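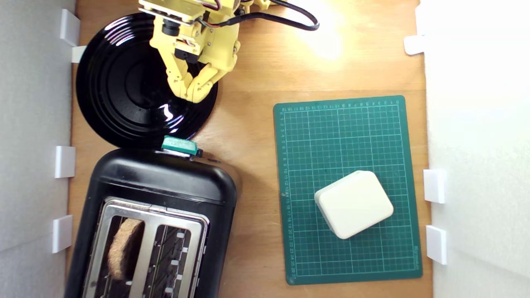 Fig. 3-1. Two-slot toaster, one slice in the left slot.

Section 3: Small Appliances and the Kitchen Outlets

This section covers what you may plug in at the Ruscombe cottages, where you may plug it in, and what to do when the lights go out halfway through breakfast. Guests who skipped Section 1 (Arrival) and Section 2 (The Water Heater) should go back and read at least the second one. It is shorter than this and concerns you more than you think.

3.1 What you have to work with

The kitchen has two counter circuits. The left-hand circuit serves the outlets between the sink and the window. The right-hand circuit serves the outlets by the refrigerator, the refrigerator itself, and, thanks to an electrician with a sense of humor, the porch light. Each circuit is limited by the Bristia load panel in the hall closet.

The panel is a gray box at shoulder height with a small display. The display shows the load on each circuit in watts. The left-hand circuit will put up with 2680 watts before it switches itself off. The right-hand circuit is set lower, and the refrigerator has first claim on it.

Note: The panel does not care what you are cooking or how many people are waiting for it.

3.2 Before first use

1. Open the hall closet. Move the ironing board. It will fall on you if you don't, and it may do so anyway.
2. Check that the green lamp on the load panel is lit and steady. A blinking green lamp means the panel is starting up. Give it a minute.
3. Press DISPLAY once for the left-hand circuit, twice for the right-hand circuit. A third press shows the time, which is wrong.
4. Check that both counter circuits read close to zero with nothing running. The right-hand circuit will show a little more when the refrigerator kicks in.
5. Hold TEST for three seconds. You should hear a click and lose power to the counters. Press RESET to bring it back.
6. Close the closet.

If you heard no click in step 5, stop and call the Ruscombe office. Do not hold TEST for longer in the hope of a better result.

3.3 Adding up the load

Every appliance has a rating plate, usually on the bottom, in gray print on gray metal. Look for the number followed by W. Add together everything you plan to run at once on the same circuit, and keep the total under the limit.

A worked case. The Tandora kettle in your cupboard is rated at 1296 watts. The Pirihi hand blender is rated at 153 watts. Together they make 1449, and the left-hand circuit will carry them all morning. Add a hair dryer that somebody has brought in from the bathroom to be near the good window, and you will be reading Section 3.6 by flashlight.

As a rule of thumb, anything that makes heat is greedy and anything that only makes noise is not. The coffee grinder sounds like the end of the world and uses next to nothing.

Caution: Do not use a power strip or extension cord to run a heating appliance. Plugging one into the other circuit by way of the hallway is still using an extension cord.

3.4 Toast

Toasters are kept in the lower cupboard to the right of the stove. Models vary by cottage, as the office buys whatever is on the shelf.

1. Stand the toaster on the counter or table, clear of curtains, paper towels, and the underside of the wall cabinets.
2. Plug it directly into a wall outlet.
3. Set the browning control to the middle. The numbers on the dial are not minutes. We do not know what they are, and the manufacturer has not answered our letter.
4. Insert the bread and press the lever down until it catches. If it won't catch, check that the toaster is plugged in. Most are built so that the lever won't stay down without power.
5. When the toast comes up, let it stand for a moment before you take hold of it.

A single slice may go in either slot. Some people hold strong views on this and are welcome to them.

Warning: Never reach into a slot with a knife, fork, or other metal object. If bread is stuck, unplug the toaster, let it cool completely, then turn it over above the sink and shake it gently. Most of what falls out will not be yours.

Warning: If something in the toaster catches fire, unplug it if you can do so safely, and leave the bread where it is. Do not pour water on it. If the fire does not go out promptly, leave the cottage, close the door behind you, and call the fire department from outside.

3.5 Crumbs

Empty the crumb tray before you check out. On models that have one, it slides out at the back or the side once the toaster is unplugged and cold. Wipe it with a dry cloth and put it back. Please do put it back. The office has 14 spare trays in a drawer, and none of them fits anything.

Do not put any part of the toaster in the dishwasher.

3.6 If the power goes out

Look out of the window first. If the other cottages are dark too, the trouble is with the utility, and you may sit down. If yours is the only dark one, carry on.

1. Turn off or unplug everything on the counter circuit that failed.
2. Go to the hall closet. See Section 3.2, step 1, regarding the ironing board.
3. Find the red lamp on the load panel. The display beside it will show L or R. L is the left-hand circuit as seen by a person facing the sink.
4. Wait one minute, then press RESET once.
5. When the lamp turns green, go back and switch things on one at a time, beginning with the one you want most.

If the circuit trips again with only one appliance plugged in, that appliance is probably faulty. Unplug it, leave it on the counter with a note, and ask the office for another. Do not return it to the cupboard for the next guest to discover.

Note: The porch light will also go out when the right-hand circuit trips. It comes back by itself after RESET. Moths take a little longer.

3.7 Bringing your own appliances

You may use your own small appliances if the plug fits without an adapter and the rating plate can be read. Space heaters, deep fryers, and hot plates are not allowed. Waffle irons are allowed, but check the rating before you mix the batter.

For the stove and oven, see Section 4. For the smoke alarm, see Section 5, preferably before Section 4.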